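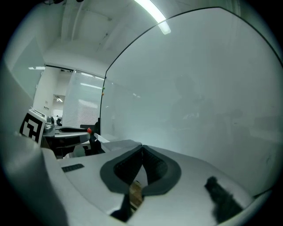 Fletcher Hapeta started the Ung language evening with a borrowed room and a list of 10 words. He had moved to town for his wife's job and was trying to learn Vietnamese before a long visit to her parents.

"I'd done two years of apps," he says. "I could order soup. I couldn't follow her mother on the phone for a minute."

His teacher then, as now, was Đức Đồng, who spent his working life as a bus scheduler and had never taught a class. He agreed to one month. That was in July, and the group still meets at seven in the evening.

Đồng doesn't use a textbook. "People want grammar first because it feels safe," he says. "I want them to hear the tones first. If the tone is wrong, your grammar can be perfect and I still don't know what you bought at the market."

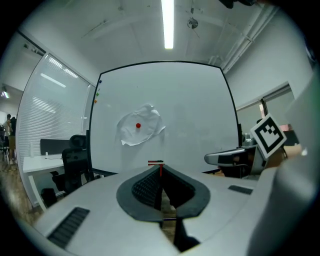 Each session begins with reading aloud. Somebody brings a short text, usually a recipe or a letter, and everyone takes a line. Đồng corrects vowels and lets most other things go. He likes a text up where the whole group can look at it together, and a wrinkled sheet on a whiteboard with a red magnet in the middle suits him fine. "They look up, they speak louder," he says.

Hapeta keeps his vocabulary in a notebook and puts it at more than 3000 words, though he admits he would fail a test on plenty of them. The visit went well enough. He told his father-in-law a story about a flat tire and got a laugh in the right place.

The group now has 33 names on its mailing list. Hapeta would like a second evening for beginners, and Đồng is thinking about it.

"He said one month last time too," Hapeta says.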